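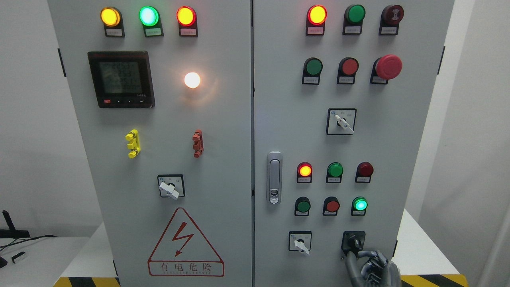

I bought the Terkix robot panel rulebook in December, and it has lived on my bench ever since. It's a spiral-bound set of 40 cards with the rules for letting a robot work a control cabinet, plus a sheet of stickers and a fold-out checklist. I paid $297 for it, which made me wince a bit! The best card in the pack is number 11, on key switches. It says the key switch counts as a person's job until your own written rules say otherwise, and that you have to name who signs for it. On our cabinet it's down at the bottom of the right door, next to a selector with a white handle, so a gray robotic hand coming up from below gets to it long before it gets anywhere near the big red emergency stop. I'd never thought about reach order before I read that card. Now I think about it all the time.

Print this page | E-mail this page

Reviews > Workshop > Safety guides

The cards on lamps are good too. Terkix wants you to write down what every lamp means in plain words before the robot gets a single task, and to say what it should do if a lamp and the meter disagree (stop and call somebody, basically). Orsolya Gál and I spent a whole afternoon on that and argued over half of it — time well spent.

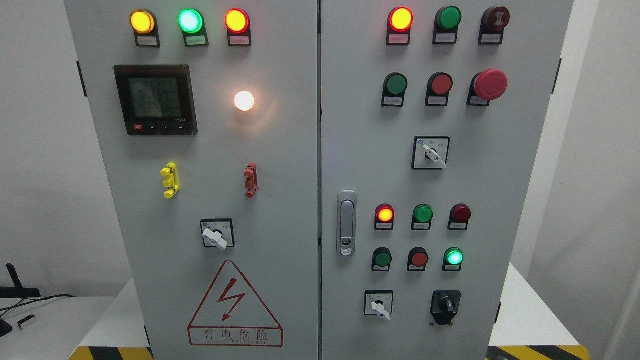 Both doors, with the emergency stop at the right of the second row.

Now the gripes. The labels section assumes everything is in English, and ours are in Chinese, so we had to make our own lookup sheet. The stickers are flimsy. And the floor marking card gets 6 lines, when I wanted a full page on where people can stand. The Mulcahy guide does that part much better, if you can put up with the tiny print.

Would I buy it again? Yes, for a shop that's just starting to write its rules. If you already have a decent set, borrow a copy first. Kristine Lumanlan over at Hakine got hers secondhand and says the checklist was missing, so ask about that.

Reviewed 18th April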